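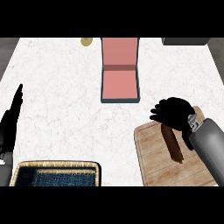 在仿真里比较两种灵巧手控制器，只用一种物体、一个台面，结论能用吗？

能用来决定下一步先调哪一个，不能用来决定买哪一个。物体换了形状，或者摩擦系数改了，两者的先后就可能变，所以结论要和物体、参数写在一起看。

Roller与Meredith：多指手抓放任务的控制器对比
机器人实践课程项目报告
作者：Érica Rocha、Tudur Voyle
提交日期：3/2/21

一、为什么做这个

我们最初的题目是"双臂协作整理厨房"。开题时老师看了一眼，问两条手臂分别做什么。我们说协作。老师问协作什么。题目于是缩成现在这样：右臂装多指手，抓起一块棕色长条，移到砧板上方，放下；左臂在场，待命。左臂从头到尾待命得非常出色，本报告不对它作进一步评价。

缩完之后才发现剩下的部分仍然够忙一个学期。多指手的自由度多，开环给一组关节角当然也能合上，但"合上"和"抓住"之间隔着我们大部分的夜晚。课程的仿真平台Plemero里恰好有两个现成的手部控制器可以挂到同一只手上，一个叫Roller，一个叫Meredith。文档对两者的描述都是"适用于一般抓取任务"，这句话没有帮上忙，于是有了这次对比。

二、两个控制器

Roller是位置控制。给定一个闭合姿态，各关节按插值轨迹走过去，走到为止。它不关心中间碰到了什么，碰到了就继续往前推，直到误差足够小或者力矩饱和。优点是参数少，读代码的人半小时能看懂；缺点也是这个，因为半小时之后就没有什么可以再调的了。

Meredith在位置环外面套了一层柔顺控制，手指接触到物体后会让一点，再按设定的接触力压回去。参数多得多：刚度、阻尼、接触判定阈值、压回的速率，每根手指还可以单独设。文档建议"根据任务适当选择"。我们根据任务适当选择了两个星期。

两者的上层完全一样：手臂轨迹由同一个规划器给出，手腕到达预抓取位姿后才把控制权交给手部控制器。这一点是Tudur坚持的。Érica原来想顺便把规划器也换掉，后来承认一次改两样东西，出了结果也不知道该谢谁。

三、场景

场景取自课程给的厨房台面模板，台面是白色大理石纹理，上面有一个开着盖的粉色盒子、一个编织篮和一块带浅槽的木色砧板。模板自带的东西我们基本没有动。盒子和篮子不参与任务，但参与碰撞检测，所以每一步都要为它们付一点计算时间。删掉它们可以快一些，我们没删，理由写的是"保留真实环境的复杂度"，真正的理由是第一次删篮子时连同它的父节点一起删了，而父节点是台面。

长条物体在模型库里的名字只有一个编号，没有说明。Érica一直叫它巧克力，Tudur一直叫它木块。为此我们查了它的密度参数，查到的是默认值，比水还规矩，两边都没赢。本报告统一称为"长条"。

选它是因为它不好伺候。长宽比大，抓偏一点就会绕着手指转，放下时下端容易先碰到板面。圆柱和方块我们也试过，两个控制器都抓得很好，图画出来是两条重合的线，老师说很漂亮，问我们想说明什么。

四、实验方法

每种控制器跑200回。初始位姿取5种，包括正放、斜放和我们私下叫"存心不良"的那一种，即长条的长边几乎正对手腕来的方向。每回最多3,000个仿真步，超时算失败。两种控制器用同一组随机种子，手臂规划失败的回合重新抽取，不计入任何一方。

成功的判定分三段：

抓起：长条离开台面并保持到手臂开始平移。
搬运：平移过程中长条相对手掌的转角不超过阈值。
放置：松手后长条整体落在砧板范围内，静止，且没有翻面。

"没有翻面"是后来加的。早期有一批数据好得可疑，回放才发现长条是从高处掉下去、在板上弹了一下、恰好停住的。按原来的判定这是成功，按任何一个厨房的标准都不是。加上这一条之后，Roller的成绩掉了一截，我们把旧图删了，没有留作纪念。

图像方面，策略输入只用头部视角，渲染后上下补黑边到正方形。手腕相机在配置文件里开着，但这次没有喂给任何东西。

五、结果

完整表格在附录，正文只讲能讲清楚的部分。

抓起这一段，两者差别不大。正放时Roller甚至稍快，因为它不等接触判定，直接合到底。看回放的时候会觉得它很果断。斜放时这种果断开始出问题：先碰到物体的那根手指继续推，长条在别的手指到位之前就被推歪了，最后抓是抓住了，角度已经和计划无关。

搬运这一段Meredith明显好。长条在手里会微微摆，但摆幅收得住。Roller抓得更紧，按直觉应该更稳，我们开题时也是这么写的。实际情况是它紧在两三个点上，手臂一加速，长条就以这几个点为轴转过去。开题报告里那一句我们已经请求撤回，老师说留着，有教学意义。

放置这一段最有意思，也最难看。手移到砧板上方时，长条往往是斜着垂在手指下面的，下端比上端先到。Roller的做法是照旧往下走，下端顶在板上，上端把手指撬开，然后长条自己决定往哪边倒。Meredith会感觉到下端碰板，让一点，长条有机会顺着转平。前提是接触判定没有把"碰到砧板"当成"抓得不够紧"。在我们的第一版参数里，它正是这么理解的，于是越碰越捏，越捏越碰，直到超时。附录里有一条接触力曲线，形状像楼梯，就是这件事。

把接触阈值改到5牛之后，楼梯消失了。这个数值没有推导，是扫参数扫出来的，两侧稍远一些的值都更差。指导老师要求我们写明这一点，现在写明了。

"存心不良"位姿下，两种控制器都不好。失败大多发生在手合拢之前，手掌侧面先把长条拨走。这是预抓取位姿的问题，换哪个手部控制器都救不回来。我们原本打算把这一组剔掉，后来还是留着，平均值因此不太体面。

六、走过的弯路

摩擦系数。Plemero里手指和物体各有一个摩擦参数，实际生效的是两者的组合，组合方式在设置页最下面的折叠栏里。我们有一整周以为自己在调手指，其实生效的是取较大值，而物体那边一直更大。那一周的所有曲线都非常稳定。

坐标系。手的零位在模型文件和控制器里差一个绕腕部的旋转。症状是手每次都从漂亮的方向去抓一个不在那里的东西。Tudur用手在桌面上比划了一晚上，最后找到的是一个负号。

穿模。长条有时会有一角沉进砧板再弹出来。减小步长可以缓解，代价是每一批都要跑更久。Brotwood机房的机器晚上会自动更新重启，这件事我们是在第一批长时间运行的中途学到的。之后每回结束都存盘，脚本放在代码仓库的run目录下，后来的同学可以直接拿去用。

日志。前期Roller和Meredith的日志写进同一个文件夹，文件名只带时间。能分清哪个是哪个的唯一办法是看曲线里有没有楼梯。楼梯修好之后，这个办法也没有了，那一批全部重跑。

七、局限

只有一种物体，一种台面，一块砧板。所有结果都在仿真里，接触模型是软的，真实手指上的橡胶不会这么听话。Meredith的参数是我们花时间扫过的，Roller几乎没有可扫的，这个对比对Roller来说不算公平，虽然它可调的就那么多，也很难想象怎样才算公平。

两个控制器都没有用到视觉反馈。长条在手里转了多少，渲染出来的图上往往看得见，控制器却不知道，只能继续按原计划走。把手内姿态估计接进来是我们下一步想做的事，接口已经留了，里面目前返回零。

八、建议

如果任务是正放物体、抓起来放进宽敞的容器，用Roller，省下的时间可以睡觉。如果放置时要接触台面，或者物体又长又不听话，用Meredith，先检查接触阈值，再碰刚度。不管用哪个，预抓取位姿都值得先看一遍回放，我们有相当一部分失败在手指动之前就已经定了。

双臂部分计划在August的后续项目里恢复。届时左臂负责扶住砧板，前提是有人先把它的控制器配置文件里那行"enabled: false"改过来。

分工：Érica Rocha负责Meredith参数、判定脚本与第五节；Tudur Voyle负责场景、坐标系与日志整理，并为上文提到的那个负号承担全部责任。

附录甲：分位姿结果表
附录乙：接触力曲线（含楼梯）
附录丙：参数扫描范围与最终取值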